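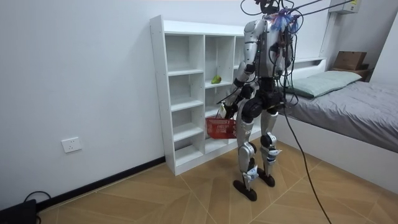

Attachment 1 - silver and black robot in front of the white cubby shelf

Subject: Riis e-book, plans and sections missing in the 2015 edition
Product: Clistier Reader, desktop
Status: Solved by customer, kept open for the publisher

Thursday, 09:10 - customer
Good morning. I bought the e-book "Courtyards and Party Walls" from the Riis shop. It is the 2015 edition, with the new foreword. The text opens well, but in chapter 2 all the plans are grey rectangles. The photographs in the same chapter are visible. I need the plans for a reading group on housing history, where we compare this edition with the printed one from 2000.

I have tried these things already:
Closed the book and opened it again. No change.
Deleted the download and took it again from my library. No change.
Opened a different Riis title. Its drawings are all there.

09:55 - support
Thank you for the clear report. Could you please tell us which file you downloaded, the "fixed page" or the "flowing text" one? Please also look under Settings, Display, and say if "Smooth line drawings" is on.

10:20 - customer
It is the fixed page file, 216 pages. "Smooth line drawings" was on. I switched it off and restarted the program. Now the plans appear, but the sections on the fold-out pages are still grey. Also the page numbers in the index jump to the wrong place, always one page too early. I don't know if this belongs to the same problem.

11:40 - support
We could repeat both faults here. The plans are saved in an older Emix format and the smoothing does not understand it. The fold-outs are a separate matter: they are wider than the page size given in the file, and the reader refuses to draw them. The index fault comes from the new foreword, we think. Please try View, Page size, "Use size of content".

13:05 - customer
With "Use size of content" the fold-outs are visible. The long section through the Skalenent housing block is now complete, and also the scale bar can be read. When I zoom in, the thin lines become a little broken, but for our purpose it is enough.

The index is still wrong. I count one page forward by hand. Please ask Riis to correct it, as it is a book that people use mostly through the index.

13:30 - support
We have sent the index fault and the page size fault to Riis with your page references. Please leave the smoothing off for this title. The ticket stays open until the corrected file is in the shop, and it will then appear in your library as an update.

15:15 - customer
Thank you, this is fine for me. One small question remains: are my margin notes kept when the new file comes?

15:25 - support
Yes, if you choose "Update" and not "Remove and download". To be safe, export them first under Notes, Export.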